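The Produce Corner at Fajardo

Posted September 26, 2018
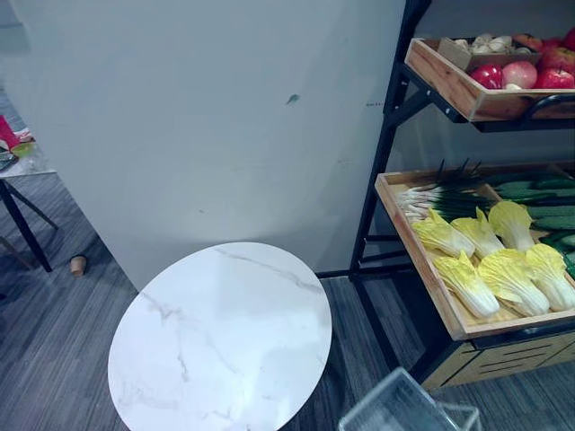

How the corner came together

We set up the Fajardo produce corner in the spot between the marble table and everyone's best excuse for not eating vegetables. It has been open since March. 

The shelf
Black metal, thin posts, from the Tarkex catalog, item 2541. The instructions ran to 34 steps, most of which were the same step facing the other way.

The trays
Wood, and tilted forward so the food slides toward you whether you asked for it or not. Fruit went up top in the original plan. The mushrooms have since moved in with the apples and show no sign of leaving.

The apples
Red ones, from a deep glossy red to something closer to pink. Arguments over which is best can be settled at the marble table, as long as you wipe it down afterward.

The tomato
Small, reddish-orange, and living upstairs next to the mushroom box. We are aware that it's a fruit. Please stop leaving notes.

The green onions
Long enough to poke up over the rim of the lower tray. Take the whole bundle or leave the whole bundle – half a bundle goes limp in the office fridge and then it's a meeting.

The cucumbers
Slightly bumpy, stacked parallel, the tidiest residents we have.

The napa cabbages
Yellow and ruffled at the tips, and front and center in the lower tray. Saladov delivers them, and Saladov believes in cabbage. If you only came down for an apple, consider going home with one of each.

The carpet
Gray stripes, chosen before our time. It hides dirt very well and dropped mushrooms not at all.

Requests for next month go in the shared folder under Produce, form 2238. Bananas have been requested 3 times and are under review.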